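Alow, brazo de sobremesa con pinza de dos dedos: prueba en tareas de cocina

13 de enero de 2020

La pregunta de partida es concreta: si un brazo articulado de sobremesa puede encargarse ya de una parte útil del desayuno. El Alow, distribuido por Sindard, se vende como equipo de desarrollo, pero su documentación dedica un capítulo entero a las tareas domésticas y es justo evaluarlo por lo que anuncia. Lo hemos probado con el software de serie (Drokance, versión 2) y sin modificar la pinza.

Instalación

El montaje es sencillo. La base se atornilla a la mesa, el cable de la pinza corre por fuera del brazo y conviene revisar su holgura antes de ejecutar cualquier trayectoria amplia. La calibración inicial requiere 35 minutos y hay que repetirla si se desplaza la base. El manual en español contiene errores en la tabla de límites articulares; recomendamos usar la versión inglesa.

Manipulación de pan

El pan de molde es un buen banco de pruebas. Tiene poca rigidez, su grosor varía y la superficie se desmenuza si la fuerza de cierre es excesiva. El tostado mejora la rigidez y empeora la fragilidad del borde. Con el ajuste de fábrica la pinza marca la miga; con la fuerza reducida a la mitad, el agarre sigue siendo suficiente para trasladar la rebanada en vertical.

El punto débil está en la colocación. Una rebanada sujeta por dos dedos puede girar alrededor del punto de contacto, y unos pocos grados de desviación bastan para que el canto tropiece con los separadores del portatostadas. El programa no detecta ese giro durante el traslado – lo corrige solo si se añade una pausa de verificación, que alarga el ciclo.

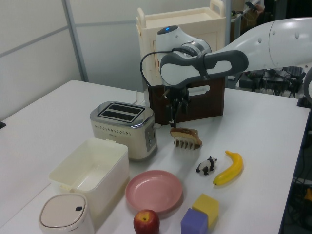
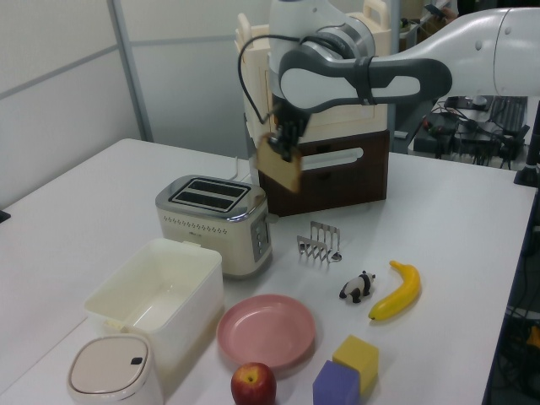 Pinza de dos dedos con una rebanada; tostadora de dos ranuras a la izquierda.

Resultados

La serie completa fue de 106 ciclos de agarre y colocación. Los fallos se concentraron en la entrada al portatostadas y, en menor medida, en la extracción desde la ranura, donde el margen para los dedos es mínimo. El traslado entre ambos puntos no dio problemas. Cada ciclo con verificación ocupa casi 2 minutos, un tiempo que ninguna persona emplearía en mover una tostada.

El cambio de objeto obliga a cambiar de perfil de agarre. Una manzana exige más apertura y otra altura de aproximación; un plato apoyado en la mesa solo se puede tomar por el borde, y con resultados irregulares. Drokance permite guardar perfiles, aunque no los selecciona por sí mismo.

Comparación

El Dvořáček, de tamaño similar, ofrece un control de fuerza más fino y una pinza con yemas intercambiables. A cambio, su entorno de programación es más cerrado y el servicio técnico responde con lentitud. Para taller, con piezas rígidas y siempre iguales, la diferencia entre ambos es pequeña. Para alimentos preferimos el Dvořáček.

Valoración

Como plataforma de ensayo, el Alow cumple: estructura sólida, repetibilidad correcta y buena documentación de la interfaz. Como ayudante de cocina no es recomendable todavía. Necesita una disposición fija de los objetos, supervisión continua y un operador que sepa ajustar trayectorias. Sindard anuncia para abril una actualización con detección de deslizamiento en la pinza; repetiremos la serie con los mismos utensilios cuando esté disponible.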